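The Sesley Marble-Pattern Table Cover

Made by Dretby, for kitchens, craft rooms and any table that has to do a bit of everything

We have a soft spot for the hardworking table, the one where homework gets spread out in the afternoon and somebody starts peeling fruit before the homework is done. The Sesley cover came out of our own years with tables like that. It is a smooth, wipeable sheet with a veined marble pattern, it goes on in a few minutes, and it makes a tired old tabletop feel like a place you want to sit down at again.

Our favorite of the range is the darker one, which we call Rergate. A marker pen, a geometry set still in its clear package, a little fork left over from a snack - that is an ordinary afternoon at a table, and the fine white veins running through the pattern keep it lively without shouting over everything you put down on it. 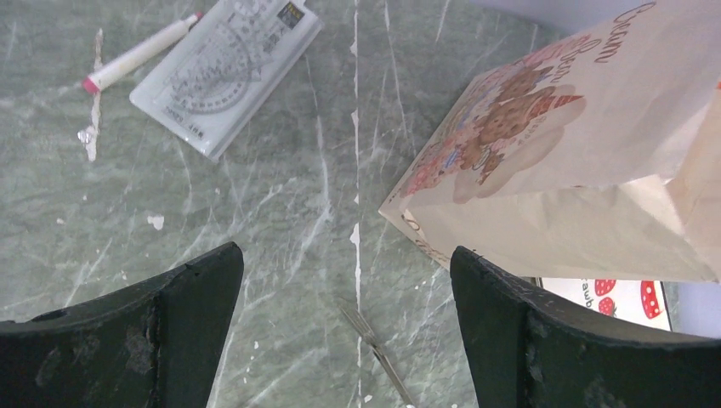

Choosing your color

The cover comes in 2 colors. Rergate is a deep marble pattern with thin pale veins, and it suits rooms with wood floors or warm walls (we think it looks lovely with brass, too). Tang is our pale one, creamy and soft, for people who want their room to feel as bright as it can. Please remember that colors shift a good deal with the light in your home, and a marble pattern can look greener at breakfast and grayer under a ceiling lamp. If you are unsure, order a sample first and leave it out for a day or so. We would much rather send you a small piece than have you unhappy with a big one!

Size and fitting

Each sheet is 60 cm wide and 450 cm long, so most family tables will need strips laid side by side. Start at the long edge, peel back a little of the liner and smooth as you go with a dry cloth. Take your time with the second strip. Butt it up close to the first, keep the veins running the same way, and press the join down well from one end to the other.

Snacks, trays and everyday mess 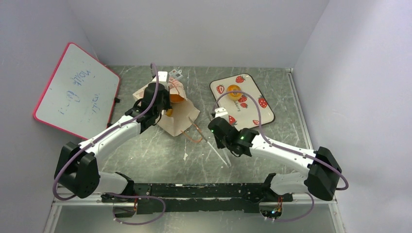 We are often asked whether you still need a tray or a mat on top, and the answer is that it's up to you. The cover is happy with cups and cold plates, but we do like a tray for fruit and sticky things, because you can carry the whole lot off to the sink in one go. A white one with red strawberries on it, with an orange set down on the top, is a cheerful thing against a gray marble pattern, and the little scraps that collect on the table beside it can be swept up with your hand. Hot pans need a proper trivet, always.

Cleaning

Warm water and a drop of dish soap will do for most days. Paint and glue are best wiped while wet. If they have dried, lay a damp cloth over them for 3 minutes and try again gently, and please keep scouring pads well away from the surface.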